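4.3 Recording a flower sorting episode

Carry out this section once both arms have passed the homing check in 4.2. A full set for the Talbridge method is 400 episodes, recorded in blocks of 100. The policy is trained only on complete blocks.

1. Wipe the tabletop and check that the two panels sit level at the seam. A raised edge catches the thin stems.

2. Lay out the artificial flowers and the loose leaf sprigs. Let some stems cross. Layouts with crossed stems are logged as class B and are scored separately (see 4.6).

3. Open a new episode in Bamov and enter the operator's initials.

4. Start recording, then wait for the tone before moving either leader handle.

5. Grip each flower near the bloom and lift it clear of the table before moving sideways. Leave the leaf sprigs where they lie – they are distractors and have no target.
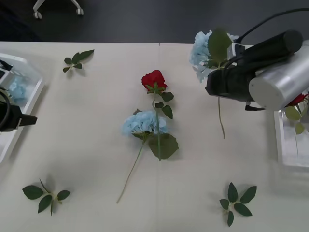
Figure 13. Class B layout, right arm holding a blue hydrangea. A rose and a second hydrangea lie crossed on the table.

6. Release the flower over its container. Roses go to the right, hydrangeas to the left.

7. When the last flower has been placed, return both arms to the rest pose and press Stop. Mark the episode as good, poor or void.

Note: A dropped flower does not void the episode. Pick it up with the same arm and carry on. Early policies trained without such recoveries stalled after a missed grasp in almost 100 test runs (Frerichs and Voß, internal report, Arnstead).

Note: Do not trim the pause before the first grasp. The training script does this itself.

CAUTION: Keep hands off the table while the arms are enabled. To move a flower by hand, press Hold first and wait until both status lights are amber.

CAUTION: Check the gripper cables between blocks. A cable loop that touches the table can drag a stem out of place and spoil the layout.

Continue with 4.4, Checking a block.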